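The Sowah Room Project: One Long Table, Fewer Piles
Project report by Philomena Abugri and Ekow Akpalu
Course tutor: Mieke Postma

When we picked our topic in October we wanted to do something about clutter, and the common room at Sowah House was the most cluttered place either of us knew. It is a friendly room and everyone loves it, but by suppertime you could hardly find a spot to put down a cup. Toys, chargers, socks, somebody's half-finished knitting – it all ended up on the table and stayed there.

We started by talking to 11 residents. Most of them told us they would gladly put small things away if there was a place for them within reach, and that the closet down the hall was simply too far. Abena Nutsugah, who has lived in the house longest, said she had given up on the closet two years ago. Our budget was 70 dollars, so new shelves were out of the question, and we settled on open bins that could stay right where the mess was being made.

We had a long and rather cheerful argument over lids. Ekow wanted them for neatness, I did not, and Ohemaa Boateng finally settled it by pointing out that a lid just becomes one more place to pile things. 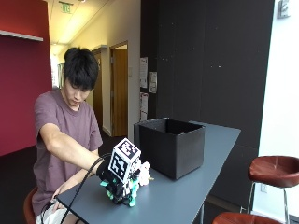

Where to put the bin took us longer than choosing it, and I think we moved it to every corner of the room before we were happy. A spot on the tabletop suited us best in the end. The black fabric one sits in the middle of the table's width, open at the top, so a person on a stool can reach over to it with some small thing in hand and hardly lean. Its dark inside is a drawback for finding anything again, and we would like to try a paler lining next term if Mieke lets us keep going.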